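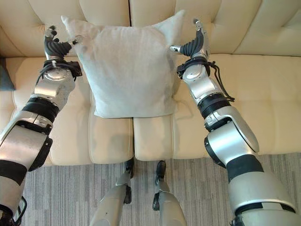 Re: [soft-furnishings] Large square cushion on leather, lower edge slumping

From: Jovita Palacios
To: soft-furnishings list

Replying to two points in one message, as the threads have crossed.

First, the slump. The cushion stands upright in the middle of the sofa, against the backrest, and its lower edge still drops forward over the join between the two seat cushions. The top corners are drawn out into points. I put both down to the same cause, a pad that does not fill the cover. The pad is the Keltier hollowfibre, sold as 500 x 500. The cover was cut to finish at 500 x 500 as well. On a flat-woven cotton that would be an acceptable match. Fleece stretches across the width, and after several washes the cover is larger than the pad in one direction only. The filling settles at the bottom and the corners are left with nothing in them.

I have compared three remedies:

1. Larger pad, same cover. The next Keltier size is 600 square. It goes in, but the zip is under strain and I would not leave it like that.

2. Same pad, cover taken in. Seam allowance increased by 15 mm on the two sides that stretch, none on the other two. It is worth doing if you have an hour and a walking foot. Tack first, as the pile creeps.

3. Tapered corners. Mark a point a quarter of the way along each side and 12 mm in from the corner, and redraw the corner between them. The points disappear. It has no effect on the lower edge.

I would do 2 and 3 together. Option 1 only if the zip is being replaced in any case.

Leather is a separate factor. It gives the fleece very little to grip, so the cushion creeps forward whatever size the pad is. A strip of cotton drill on the back panel might help. I have not tested it.

Second, storage of the fleece pieces between uses, which is where the marks on the leather came into the discussion. My present practice is to keep the lot together: the dark teal with the grey trim, the light grey, and the thinner white fabric. The teal and the light grey behave differently. The light grey has a dense brushed nap and sheds for the first two washes. The white has a smoother face and picks up whatever the grey lets go. Metal fastenings are the other difficulty in a mixed heap. A small one will work its way into a fold and lie against the nap, and it is easily missed when the heap is put down on upholstery.
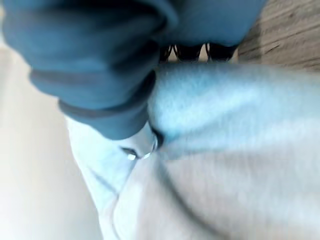 Murray Dunstan wrote:

> I'd separate by fastening before I separate by colour. Anything with
> metal on it goes in its own bag, closed, with the metal inside. We had
> a scratch on the arm of the Quintero that ran the full width, and it
> came from one snap on a throw that had been dragged across.
>
> On washing, 30 degrees, no softener. Softener flattens the nap and it
> doesn't come back. Line dry, shake while damp.
>
> One question. Is the seat length of 1355 in your drawing measured
> between the arms or overall? If it's between the arms, I make the
> cushion too small for that sofa whatever you do with the pad.
>
> Murray

Between the arms. The figure is in millimetres and was taken along the front edge of the seat with the tape pulled flat. Measured at the back it is slightly less. I do not agree that the cushion is too small. It is meant to be used singly and placed centrally, and a wider one would have to be moved every time two people sat down.

Agreed on closing the metal inside. I would add that a zip pull should be tucked under the end of its tape before washing, and a snap fastened to its other half. The Pokby mesh bags are adequate for this. The Neltetlow ones have a metal slider of their own, with no cover over it.

No softener here either. I do not shake while damp. I brush in one direction with a soft clothes brush once the fabric is fully dry, which lifts the nap with less shedding.

Still open: whether anyone has used a feather pad inside a fleece cover without quills coming through. If so, please give the weight of the inner casing, and say whether it was waxed.

Jovita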